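Stasiv Hand-Guided Teaching Kit

Made by Mastotex for classrooms, workshops and small labs

If you have ever tried to explain to someone over the phone how to tie a shoelace, you'll know why we built Stasiv. Some jobs are so much easier to show than to describe, and we wanted showing a robot to feel as natural as showing a neighbour (a patient one!). You operate the hands remotely, work through the task at your own pace, and Stasiv records the movement as you go.

Small pieces and a shallow tray make a lovely first lesson.

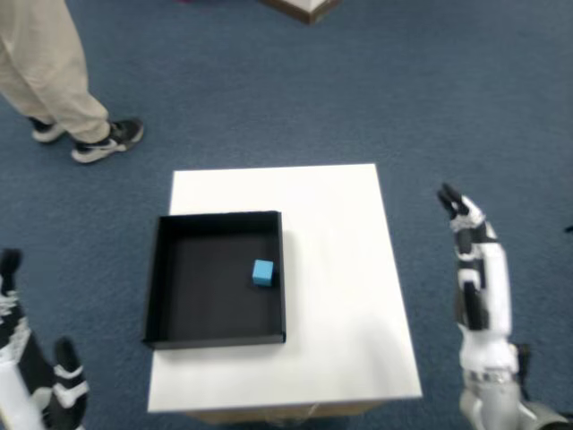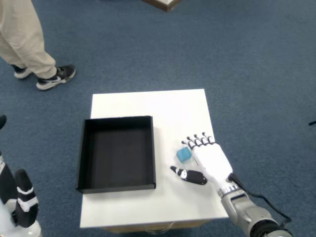 Tray at the left of the table, right hand at the right:

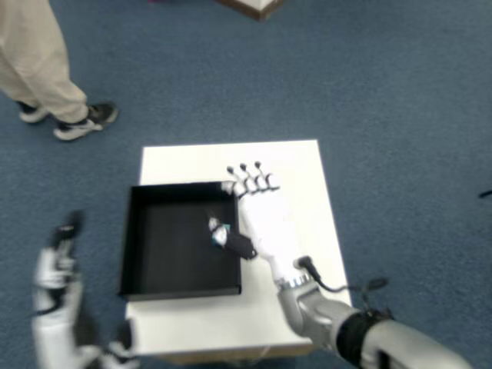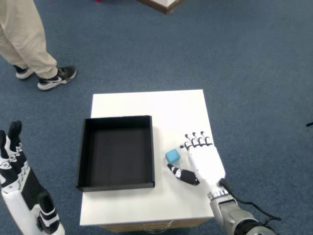 Ruba Matar, who wrote our starter lessons, likes new operators to go slowly and pause before they close the fingers. You can save up to 600 demonstrations on the base unit, and any you're not happy with can be deleted from the review screen – please don't be shy about it, we all have wobbly ones.

What comes with the kit
2 operator gloves
2 charging cradles
Base unit with the Brornar review software
Printed lesson book, 81 pages

Spare gloves are sold separately in three sizes, and the colour of the cuff tells you which is which. For help choosing, write to Olumide Adeyemi at our Driltesmont workshop.

Page updated May 31, 2021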